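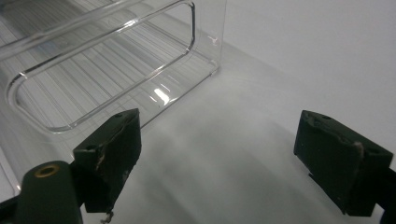 A clear plastic container on a pale surface.

Prevow adds saved filters to its store directory tool

Prevow has released an update to its directory plugin that keeps a visitor's filters in place as they move between the search page and individual listings. The update went out on 20th December and is included in all paid plans.

Until now, anyone who narrowed down a directory by category, opening hours or service lost those choices as soon as they opened a listing and went back. The page reloaded with every entry showing, and the visitor had to set the filters again. The company says this was the most frequent complaint in its support inbox since September, when the current version of the plugin came out.

With the new version, filter choices are written into the page address. A visitor can open a listing, press the back button and see the same short list as before. The address can also be copied and sent to someone else, who will see the same results. Site owners can use it in newsletters or menus to link straight to a filtered view, such as all branches open late or all stockists that offer repairs.

"People were building separate pages by hand for each category because they had no way to link to a filtered list," said Teresa Mac Suibhne, product lead at Prevow. "One customer had 80 of those pages. They can delete them now if they want to, or leave them alone. Old links will keep working."

The update does not turn itself on for existing directories. Site owners need to open the directory settings, choose the Filters tab and check the box marked Keep filters between pages. New directories have it checked from the start. Directories embedded on a page with another search form may need a short prefix added to the filter names so the two do not clash. The field for this is on the same tab.

Prevow tested the change over the fall with a small group of customers, including Ní Bhriain, a garden supply wholesaler that lists 300 stockists on its site. Osamu Higuchi, who manages the Ní Bhriain website, said the switch took less than an afternoon. Most of that time went into renaming categories that had been entered with different spellings over the years.

"We had 'Pots and planters' and 'Planters & pots' as two different filters," Higuchi said. "Once the names started showing up in the address bar, we had to deal with it."

He said customer service staff now send filtered links by email when a shopper asks where to buy a certain product line. Before, they typed out a list of shops and phone numbers.

Category names are converted to lowercase and spaces are replaced with hyphens in the address. Accented letters are kept where the browser supports them. If a category is renamed later, the plugin stores the old name and redirects visitors to the new one. Deleted categories are handled differently. A link to a deleted category opens the full directory with a message that the filter is no longer available, and the wording of that message can be edited.

There are some limits. A link can hold up to seven filters at once. Directories with more than 2,000 listings will need to rebuild their index before the setting can be turned on, and the rebuild has to be started by hand from the Tools menu. The directory stays online while this runs, but new listings added in the meantime will not appear until it finishes.

Filters based on distance are not covered by this release. A visitor who searches within a set number of miles of a zip code will still lose that setting on leaving the page. Mac Suibhne said the team left it out because the address would have included the visitor's location, and they wanted a separate option for site owners to approve that. It is planned for a later version, with no date given.

Sites that use the Stunari theme should update the theme before the plugin. Older copies of Stunari use their own back button on listing pages, and it ignores the stored filters. The same applies to child themes that copied the listing template. Sisham, the company that develops Stunari, has posted a corrected template for download.

The update can be installed from the plugin screen or downloaded from the account page. Release notes and a list of the affected template files are in the Prevow help center.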